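Castari Cell Planner: your questions, my answers

I'm Rocío Collado, and I look after the Castari Cell Planner at Godden. If you've written to our support address, you've probably heard from me already. I put this page together from the questions that keep landing in my inbox. Last updated March 24, 2024.

What do I get for my money?

You get the planner software, the starter library (one arm, a parallel gripper, benches, carts, wall panels and a bunch of small parts), and a setup call with me. You build your work cell on screen, put the robot where you think it should go, and run the job before you've drilled a single hole in your floor. The license covers one site and as many people as you like at that site.

Who is it for?

Small shops, mostly! People doing light assembly who are thinking about a first robot, or who have one and want to move it. If you run a huge line with a full-time simulation team, you'll probably find us too simple, and I'm fine with that.

Does it show the whole room or only the robot?

The whole room, and please do build it. I know it's tempting to drop in an arm and a table and call it done, but real rooms have stuff in them. The starter room has a pegboard with a hammer and screwdrivers, a first aid box on the wall, a blue cart under the bench — all of it can be dragged about or deleted.

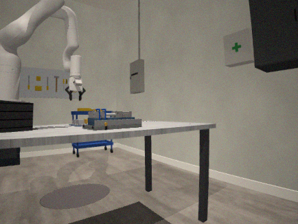 How long does it take to learn?

Most people have a working layout by the end of their first afternoon. The setup call runs through the basics, and after that there are 11 short lessons you can do in any order. Do the one on reach early, it saves a lot of redoing later.

Can I bring in my own parts?

Sure. The planner reads the common 3D file types, and anything you import stays in your private library. Big files slow things down, so strip out the threads and tiny screws first if you can. The library holds up to 1,000 parts, and I've only met one customer who came close (hello to everyone at Skakitz, please clean out your duplicates).

Will the real robot do exactly what the planner shows?

Pretty close, but you still need to teach your final positions on the real machine. The planner is great at telling you whether the arm can get to a spot and whether something is in its way. It can't know that your bench is a little off level or that your parts tray has a bent corner. Budget some time for touch-up, and do your safety assessment on the real cell with a qualified person. We don't do that part for you.

Where should I put the arm on the table?

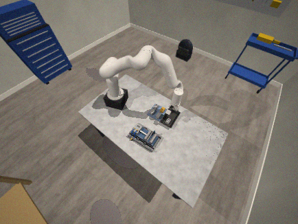
My rule is to start near a corner and see how far you get. It feels wrong, I know, everybody wants the robot right in the center, but a center mount eats up the space you need for the work itself. With the black base tucked up near one corner of the tabletop like this, the arm comes over to the upper blue board from the side, and there's a big stretch of table left for a second tray or a parts feeder. Try your own parts at the farthest point you'll need before you settle on anything. If the elbow has to stretch nearly straight, scoot the base in and run it again.

Do I need a fancy computer?

A decent office machine with a separate graphics card will do. Without the card it still opens, but the shadows get choppy and you'll want to turn them off under View. The settings stick after that.

What's the difference between Castari and Prado?

Prado is our add-on for cycle timing. Castari by itself gives you a rough time for each run, good enough for comparing two layouts. Prado breaks it down move by move and exports a table for your quote. You can add it whenever you want, and your old projects open in it with no changes.

How much is it?

Castari is $87 a month per site, billed monthly. You can try it free for 4 weeks, everything unlocked, no card needed. If you cancel, your projects stay readable and you can still export them.

What's coming next?

Two arms in one cell, planned for July. I've been playing with the test version and it's a lot of fun — still crashes when both arms share a gripper file, so I'm not handing it out yet. Write to support with "two arms" in the subject line and I'll put you on the list.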